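3. 욕실용품의 이름과 분류 표류

3.1 분류의 출발점

생활용품의 이름은 물건보다 늦게 도착하고, 도착한 뒤에도 좀처럼 자리를 잡지 못한다. 본 절은 욕실용 세정 도구, 그중에서도 그물망을 뭉쳐 만든 품목이 온라인 상점의 분류 체계 안에서 겪는 떠돌이 생활을 다룬다. 자료는 2절에서 밝힌 대로 Flestico, Skomport, Ojo 세 상점의 상품 목록에서 수집하였다. 각 상점에서 표제어 100개씩을 추출하고, 중복 표기를 정리한 뒤 남은 명칭 유형은 32개였다. 손에 쥐고 몸을 문지르는 물건 하나에 붙은 이름치고는 넉넉한 편이다.

명칭은 크게 세 계열로 나뉜다. 첫째는 '샤워볼', '목욕볼'처럼 모양에 기댄 계열이다. 둘째는 '거품망', '거품타월'처럼 결과를 약속하는 계열로, 약속의 이행 여부는 본 연구의 범위를 벗어난다. 셋째는 '바디 퍼프', '메시 스펀지'처럼 외래어에 판단을 맡긴 계열이다. 세 번째 계열에서는 스펀지가 아닌 것을 스펀지라 부르는 데 아무런 거리낌이 없다. 그물은 그물대로, 스펀지는 스펀지대로 구조가 다르지만 판매자의 언어는 이 차이를 오래 고민하지 않는다.

형태 계열의 대표어인 '볼' 역시 따져 보면 관대한 비유다. 얇은 망을 여러 겹 모아 주름지게 한 것이므로 겉면은 구면보다 꽃잎이 겹친 모양에 가깝다(그림 1). 그럼에도 '샤워꽃'이라는 표제어는 Ojo의 목록에서 단 한 차례 나타났으며, 그나마 분류는 '조화·인테리어 소품'이었다. 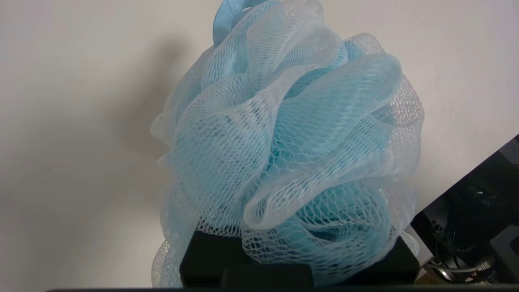
그림 1. 하늘색 그물망 제품. 겹친 주름과 그물코.

3.2 상위 범주의 불일치

명칭보다 곤란한 것은 상위 범주다. Flestico는 해당 품목을 '욕실용품 > 세정 도구'에 두었고, Skomport는 '미용 > 바디케어 > 소품'에, Ojo는 '생활잡화 > 기타'에 두었다. 마지막 범주의 '기타'는 분류학적으로 가장 정직한 이름이지만, 그 안에 병따개와 신발 주걱이 함께 들어 있어 소비자에게 큰 위안은 되지 못한다.

동일 상점 안에서도 위치는 고정되지 않았다. Skomport의 경우 관찰을 시작한 3월에는 '소품' 아래에 있던 품목이 9월에는 '각질 관리'로 옮겨 가 있었다. 제품 설명은 한 글자도 바뀌지 않았다. 물건은 그대로인데 임무만 무거워진 셈이며, 이러한 이동을 본 연구에서는 '분류 표류'라 부른다. 표류는 대체로 검색량이 많은 범주를 향한다. 조류의 방향을 아는 사람이라면 새삼 놀랄 일은 아니다.

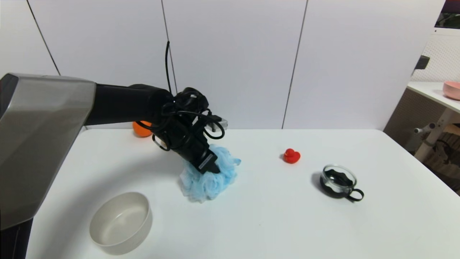

표류의 방향을 살피기 위해 명칭 유형별로 범주 변경 여부를 확인하였다. 전체 32개 유형 가운데 9개에서 한 번 이상의 변경이 관찰되었다. 변경된 유형은 모두 외래어 계열에 속하였다. '거품망'은 관찰 기간 내내 제자리를 지켰는데, 이름에 이미 쓰임이 적혀 있어 옮길 핑계를 찾기 어려웠던 것으로 보인다. 반면 '퍼프'는 화장 도구와 이름을 나누어 쓰는 탓에 파우더 옆에 놓이는 일이 잦았다. 둘을 혼동하여 사용한 소비자가 실제로 있는지는 자료에서 확인되지 않는다.

3.3 색채어와 부속어

품목명 뒤에 따라붙는 색채어도 간단히 언급해 둘 만하다. 밝은 파란색 계열 제품에 쓰인 색채어는 10종에 이르렀으며, '하늘', '아이스', '파스텔블루', '소다'가 여기에 포함된다. 같은 그물망이라도 한 겹인 곳과 여러 겹이 포개진 곳은 농도가 달라 보이므로, 어느 주름을 보고 이름을 지었는지에 따라 대부분 옹호가 가능하다. '새벽안개'만은 예외로 남겨 둔다.

고리의 명칭은 더욱 빈약하다. 제품을 걸어 두는 데 쓰이는 이 부속은 '끈', '고리', '스트랩', '걸이'로 불리거나, 가장 흔하게는 아예 불리지 않는다. Pellutby의 도매 목록을 대조 자료로 삼아 검토하였으나 사정은 비슷하였다. 도매 목록은 고리의 유무를 별도 항목으로 두면서도 항목의 제목은 '유무'라고만 적고 있다. 무엇의 유무인지는 독자의 교양에 맡겨져 있다.
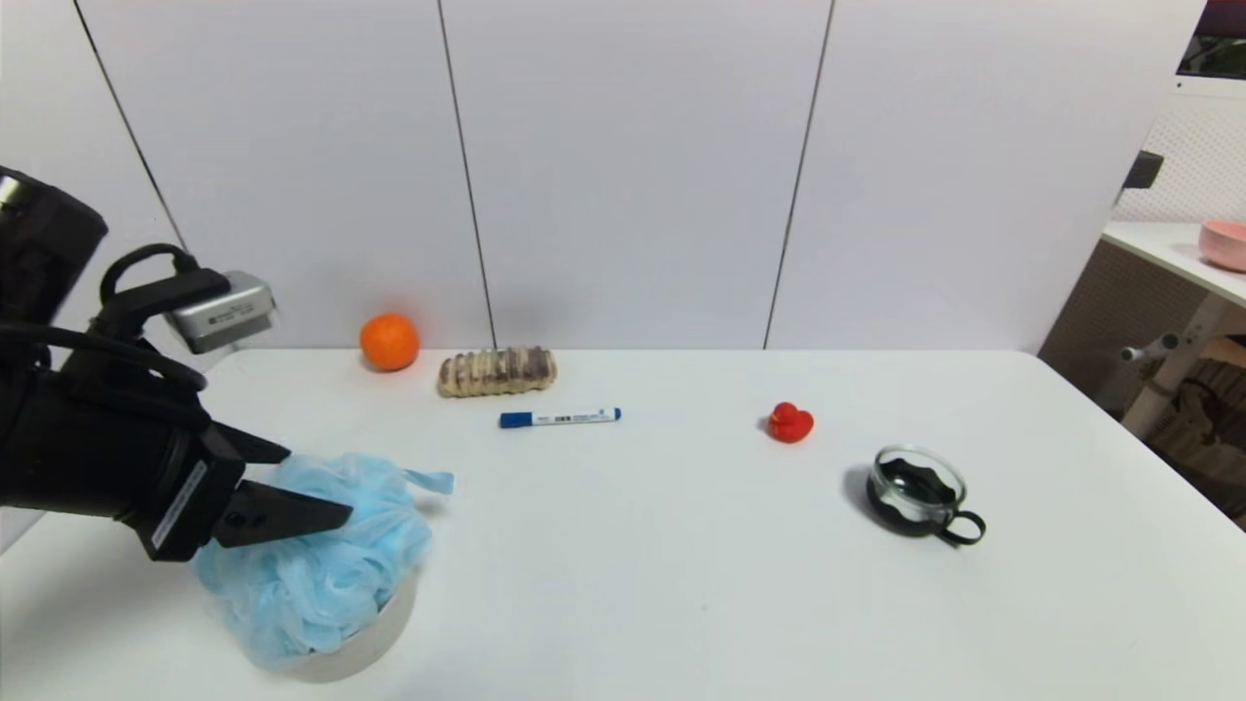

부속어의 공백은 검색 실패로 이어진다. 고리 부분만 따로 교체하려는 구매자는 열쇠고리, 커튼고리, 귀걸이를 차례로 지나게 되며, 세 상점 어디에서도 원하는 결과에 이르지 못한다. 물론 고리만 교체하려는 구매자가 시장에서 차지하는 비중은 매우 작을 것이다. 그러나 분류 체계의 품질은 대개 이런 구석에서 드러나며, 필자가 고리를 찾아 저녁 한때를 보낸 경험은 본 논의에 영향을 주지 않았다.

3.4 자료의 한계

표제어는 판매자가 입력한 것이어서 띄어쓰기와 외래어 표기가 고르지 않다. '메시', '메쉬', '매쉬'는 하나의 유형으로 통합하였고, '매시'는 감자 요리와 겹치는 사례가 있어 개별 검토를 거쳤다. 또한 추출은 상점별 첫 화면에 노출되는 순서를 따랐으므로 노출 순위가 낮은 명칭은 누락되었을 가능성이 있다. 소비자가 일상에서 쓰는 이름은 상품 목록에 거의 반영되지 않는데, '그거, 욕실에 걸린 거'와 같은 표현의 처리 방안은 4절에서 다룬다.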